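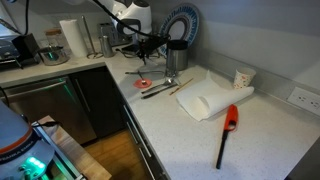
What does an operator teach the arm when a task is shown by remote control?

A demonstration teaches a mapping from what the cameras and joint encoders report to the next commanded motion of the arm. Intent is not recorded. If the operator pauses to think, the pause goes into the data with the same weight as the grasp.

Unit 2 – Demonstration methods
Course notes, M. Tuhiwai and T. Prendergast

12 shares 3 comments

There are two common ways to show a task. In kinesthetic teaching, the operator holds the arm and moves it through the motion by hand while the controller compensates for gravity. In teleoperation, the operator moves a separate input device and the arm follows.

Kinesthetic teaching gives a good feel for contact. Its weakness is that the operator's hands and body end up in the camera view. A policy trained on those images may depend on a hand that is absent at run time. The usual remedy is to record joint positions only, then replay the motion and capture images during the replay. Replay works when objects are returned to their starting poses. It works poorly for anything that slides or deforms, such as a paper towel.

Teleoperation keeps the operator out of view and records commands directly. It costs some precision. Delay between input and motion makes operators overshoot and correct, and the corrections appear as small oscillations near the grasp.

Countertop tasks raise three further points.

Thin utensils lying flat leave little clearance for the fingers. Approach from above, close slowly, and lift before translating.

Reflective metal gives unreliable depth readings. Do not select a grasp point on a shiny surface from depth alone.

Clutter should vary between episodes. If the same dish is always in the same place, the policy can succeed without using the camera at all, and the error will not show until the dish is moved.

Lab exercise. Each group records 34 episodes of one pick-and-place task on the Hapeta station, using the Drerano logger. Reset the objects by hand between episodes and change at least one starting position. Keep failed episodes in a separate folder – they are needed in Unit 3. Trim idle time at the start and end, but leave pauses in the middle as recorded.

Train on the trimmed set with the default settings and report the success rate on unseen starting positions. Last February's groups ranged from 70 to 88 percent. State the reset procedure in the report.

Reading: Pluststead lab manual, section on input devices.

5 comments on this page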